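Workshop > Home Business > Records and Taxes

Keeping Workshop Receipts in Order for the Tax Return

312 shares | 14 comments

A small workshop that sells part of what it makes has to separate business purchases from household ones. The sorting is easier done at the bench, on the day of purchase, than at the kitchen table in April.

Use one payment card for shop purchases and nothing else. If a store run includes both lumber for an order and a light bulb for the hallway, ask for two transactions. A mixed receipt can be split by hand, but the sales tax has to be split with it, and the arithmetic is easy to get wrong.

Thermal paper fades. Scan or photograph each receipt before filing it, and check that the date, seller, and total are legible in the copy. Name the file by year, month, seller, and amount. A blade order from Jorklow for $182 becomes "04 Jorklow 182" inside the folder for that year. Keep the paper in an accordion file, away from heaters and out of plastic sleeves, which can speed up the fading.

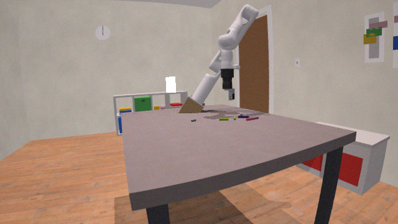
Sort the copies into supplies, tools, repairs, and utilities. Supplies are used up in the work: glue, sandpaper, finish, screws. Tools that last several years may need to be listed separately and written off over time, depending on cost and the rules in force. Record the purchase date and the date the tool went into use, as the two can fall in different tax years.

For a shop inside the home, measure the floor area used only for the business. A shop of 182 square feet in a house of 1402 square feet takes up 13 percent of the space. Keep a dated sketch of the floor plan with the utility bills. Space also used for bicycles or laundry generally does not qualify.

Mileage needs its own log. Write down the odometer reading, destination, and purpose at the time of the trip. "Jandden, hinge pickup, 72 miles round trip" is sufficient. A notebook in the glove box works as well as an app.

Reconcile the folder against the card statement once a month. Allow 60 minutes the first time and less after that. Mark each missing receipt and request a duplicate from the seller promptly; Zidodia and Carvalho both reprint from the order number.

8 comments on this section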